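Bench notes: the vertical fixture board after its first two months

The Lultholm shop replaced its flat parts tray with an upright fixture board in February. Several members have asked how the board is laid out, what it holds and what has changed since the first version, so this item collects the answers in one place. It covers the gray plate only. The storage drawers and the sorting bins will be dealt with in a later issue.

The old tray had one clear fault. Memory modules lay flat next to processors on a foam sheet, and both moved whenever the tray was carried from the shelf to the bench. Of the 74 modules that passed through the shop during the last quarter on the tray, 2 came back to us with damaged contacts. The loss was small, but the handling was slow as well. Each part had to be picked up, turned over and checked for orientation before it could go anywhere.

The board is a flat plate with rounded upper corners, mounted against a wall of aluminum extrusion. Gako supplied the extrusion as surplus lengths from a dismantled display stand. The slats run vertically and a single wide rail crosses them near the top. The plate is fixed well below the rail, which leaves space for a hand above the memory holder.

The memory module and the processor are held in different ways. The memory module stands upright in printed clips, with one clip wrapping over its top end. The processor sits in a square recess with raised borders. The recess is slightly larger than the package on all sides, and the borders do the locating. Neither holder makes an electrical connection. The board is for holding and presenting parts, and testing is still done on the open bench with a motherboard. 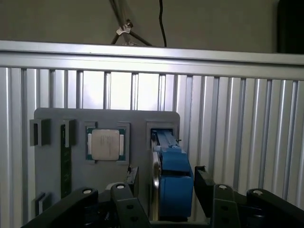 The clips went through three revisions. The first was printed with walls that were too thin and cracked at the base after a week of daily use. The second was stiff enough but gripped the module so firmly that it had to be pulled out with two hands. The current version has a wider slot and a small lead-in chamfer, and a module can be removed with a straight pull from one hand. Print time for a full set is 41 minutes at the normal layer height. The files are in the shared Bokomska folder, along with the rejected versions for anyone who wants to compare them.

Gray filament was used throughout. It was the only color in stock in sufficient quantity, and it has turned out to be a mixed choice. Dark circuit boards stand out well against it, but a gray clip on a gray plate is hard to find under strong light, and the bare aluminum behind the plate adds a good deal of glare. Members working at the board in the afternoon are asked to turn the bench lamp toward the ceiling. A matte backing sheet has been suggested and will be tried if a suitable offcut can be found.

Some points on use follow from the first two months.

Hold memory modules by the long edges and keep fingers off the contacts. Insert the module in line with the clips. If it is tilted on entry it will rub against the slot, and the plastic dust ends up on the contacts.

Lower the processor into its recess level, with the corner mark matched to the mark on the border. Do not press on it. If it does not drop in under light contact, lift it out and check the orientation again.

Wear the wrist strap. The ground point is on the aluminum wall and the strap lead reaches every position on the plate. The printed parts are plain plastic with no antistatic additive, so parts should not be stored on the board overnight. Return them to their bags at the end of the session.

Check the plate screws before starting. The slot nuts loosen slowly with repeated insertion and removal, and over 60 cycles is enough to let one corner of the plate shift. A quarter turn with the hex key kept beside the bench is sufficient – more than that will mark the plate.

A second board is planned under the Nishad parts-reuse project. It will use the same wall and the same hole pattern, with a row of narrower clips for laptop memory and a shallow pocket for small solid-state drives. The processor recess will be made as a separate insert, so that different package sizes can be fitted without printing a new holder each time. Drawings are nearly complete – the remaining question is the depth of the drive pocket, and measurements from members who have older drives at home would be useful. They can be left in the notebook at the bench, in millimeters, with the drive model written next to them.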